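Landen newsletter, and a Sunday job put off since the move

2019-03-24

I finally sat down with the box of old Landen newsletters that has been under the stairs since we moved. My aunt kept them. She lived on the estate for 39 years and I don't think she ever threw out a sheet of paper that had the residents' name printed at the top.

The early ones are typed and run off on somebody's office copier. Two sheets, folded, a staple that has gone brown. Most of it is what you would expect: bins, parking, a lost tortoise, the date of the summer tea. In the middle there is nearly always a recipe, and that is what I was after, as my sister wants the one for the yellow rice.

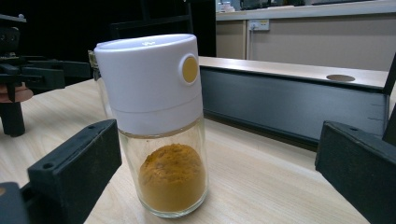

The rice was sent in by a Mr Yuen from the far end of our road. I remember him only as the man with the very clean car. My aunt made his rice for every birthday and I assumed for years that it was hers. She changed it as well. He says to fry the onion first and she never did, and she used twice the peas.

I had thought it would be easy to find. It wasn't, as the newsletters are not in order and a good few have lost the front sheet. I ended up sorting them into piles on the floor by typeface. The typed ones came first, then the ones done on a word processor with every heading in a different style, then the later ones, which were printed properly by Clakano in town and have adverts down the side.

The adverts are worth a look if you ever get the chance. There is one for piano lessons with a phone number that is still my old teacher's. There is one for a shop called Datimia that I had forgotten completely. It sold curtain fabric at the front and mended radios at the back, and my mother bought the material for our bedroom there. Brown with orange squares. I can still see it.

I also found a letter from my aunt, complaining about the state of the footpath behind the garages. It is quite short and very rude. The reply in the next issue is longer and says the path would be done by May. I walked along it last week and I would say it is still waiting.
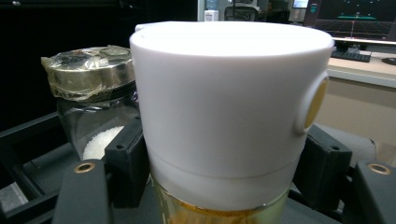

The rice recipe is in the Landen Residents' Newsletter, No. 39, page 4.

So that is the reference, for my sister and for anyone else in the family who asks. The recipe is at the bottom of the page, under a notice about dogs. Mr Yuen gives everything in cups and doesn't say what size of cup. My aunt used the blue one with the chip and I have no idea where that went, so you will have to guess.

I have put the whole lot into two folders and written the issue numbers on the outside in pencil. There are gaps. If you lived on the estate and have any of the typed ones, I would like to borrow them for copying. Chun-hung Cheung has already offered me a few from his mother's loft – he isn't sure which – and I'm going over to collect them once he has found the ladder.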